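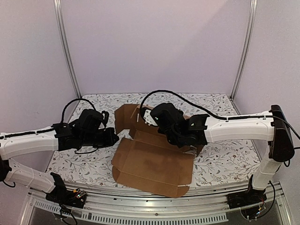
Photo: Goretano bench, fixed camera. Devisura workshop notebook, August.

Notebook, dual-arm cell, carton work
August, started 9:40

Purpose of today: go through the draft cell rules (Hidell format, revision 3) against the carton task and mark which ones hold up in use. Carton is a plain brown one, opened out, inner side up. No program changes planned.

1. Cable slack

Draft says "cables shall be dressed so as not to interfere with motion". Too vague to check. The arched cable over each wrist has to be there or the last joint pulls on its connector, so a rule that reads as "no loops" is wrong. The right-hand arch stands well above the wrist and is the one to watch when the two arms work close together.

Proposed wording: with the arm at each end of its taught range, no cable is taut, and no loop can reach the other arm or catch on the work. Check by hand-guiding with motor power off. Ties on the forearm run to be looked at during the same check. A tie that slides under finger pressure gets replaced.

The bundle dropping from the left base over the front rail does not meet the draft as written. It hangs in front of the slotted strip. Nothing on the bench moves near it, but a person leaning in does. Action: route it clear of the front, with strain relief at the rail. Same for the cable that bows out to the right of the right base.

2. Exposed electronics

The board near the left base is open. Draft rule 6 asks for a cover on any live board within reach of the operator's position. It is within reach. Low voltage, so the concern is a dropped screw or a metal rule across the terminals more than shock. Still a fail against rule 6.

Action: clear cover, so the indicator lights can be read without taking it off. Until fitted, no loose metal tools on the front rail with power on. Added to the start-up card in pencil.

3. Shared space

Both arms work over the same carton. Draft relies on the operator "maintaining awareness" of clearance between them. That is not a control. Two options discussed:

a) Software zone with one arm allowed in the overlap at a time. Simple, slow. Not workable for folds where one arm holds a panel and the other creases.

b) Minimum separation between wrist housings, with a stop on breach. Needs the cable arches included in the collision model. At present the model has the links and housings only.

Recommend (b), with the model extended first. Use (a) until then and accept that two-handed folds run at reduced speed only. Reduced speed for this cell set at 30 per cent of programmed.

4. Line of sight

When the right arm lies over the rear right of the box it hides much of the back panel and most of its own gripper tip from the fixed view. Anyone judging a grasp from the monitor is guessing at that point. Draft has nothing on this.

Proposed new rule: a grasp is not to be logged as good from the fixed view alone if the tip is hidden. Either use a second view or mark the entry "not seen". The Benavides sheets have a column for this already, ours do not. Add it. Up to 11 entries in the last log may need changing to "not seen"; have not gone through them yet.

5. Work surface

Printed fabric over the table. Rule 9 says the covering must be "flat and secured". Secured how is not stated. A covering that moves with the carton changes the start position and makes the run useless for comparison. Suggest: fixed at the edges, pulled by hand at the front before each session, no visible shift.

Also note that the print is part of the conditions. If the covering is changed, write it in the log. Same for the wall panels.

6. Carton condition

Rules say "use undamaged cartons". A carton that has been folded a number of times is not damaged, but the creases go soft and it stops behaving like a fresh one. Need a limit. Hidell sheet suggests 30 fold cycles, which seems high for this board grade. Going with 22 for now, then discard. Tally in marker on the outer face of the long front flap.

Rear left flap tends to stand up off the table. Do not press it flat before a run unless the run sheet says so. State of each flap at start to be written down as up or down. "Open" on its own is not enough.

7. Entry to the cell

Walls on three sides, so the front is the only way in for hands. That part of the layout is fine. The draft allows reaching in "when the arms are stationary". Stationary is not the same as stopped: an arm holding position can start on the next command. Change to: motor power off, both arms, before any hand crosses the front rail. Applies to straightening the carton as well, where people are most likely to skip it.

Small lights on the wrist and bases are not to be read as a safe signal. They show that the boards have power. Meaning of the blue one at the right base is missing from the manual copy in the binder. To find out.

8. Records

Keep logs with fixed camera footage for 72 days, then cut down to the marked runs. Faults kept without limit.

Open items
Reroute left bundle and right base cable
Cover for left board
Cable arches into collision model
"Not seen" column, then recheck old entries
Blue light, right base
Rule 9 wording to Hidell template

Stopped 15:20, motor power off at both arms, carton left in place for the crease check tomorrow.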